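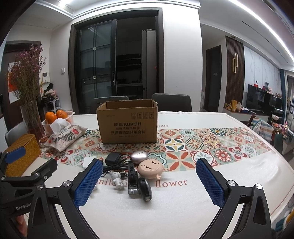

A gripper with blue textured finger pads over small household items on a dining table, including a tape measure and a power adapter with its cables.

Neltent pauses gripper sessions in homes after finger pad fault

VAMTHORPE, Fri 4 October – Neltent has paused all tabletop work with hand-held grippers in private homes after a finger pad came loose during a session in the Jitaru district. No one was hurt.

The pad slid off one jaw while an operator was closing the gripper on a power adapter. The bare jaw pinched the adapter's cable and cut through the outer cover. The adapter was not plugged in at the time. The operator stopped work and reported the fault the same afternoon.

Neltent then checked the 50 grippers it has in use. On 11 of them, one or both pads could be moved by hand. All 11 had been fitted with replacement pads in July, using an adhesive that had not been tested over long sessions. The other grippers passed the check but will stay out of homes until the work below is finished.

“We changed the adhesive and did not test it for long enough,” said Anselmo Tejada, head of field safety at Neltent. “A session can run for 4 hours, with the jaws opening and closing the whole time. Our test was much shorter than that. The mistake was ours and the operators did what they were trained to do.”

The pads on every gripper will be removed and put back with a mechanical clip as well as adhesive. Bodorari, which services the tools for Neltent, will do the work at its Vamthorpe shop. The company expects it to take 6 days.

Operators will also follow new rules when sessions start again. Pads must be pulled by hand before each session and at every break. Chargers and adapters must be unplugged before they are placed on the table – this was already common practice but was not written down. A gripper with a loose pad must be tagged and sent back, and may not be glued on site.

Households with a session booked during the pause will be contacted to set a new date. Payments already agreed will be made in full. The household in Jitaru has been given a new adapter.

Neltent will publish the results of the repeat pad test on its website before any gripper goes back into a home.

Media contact: Neltent press office, Vamthorpe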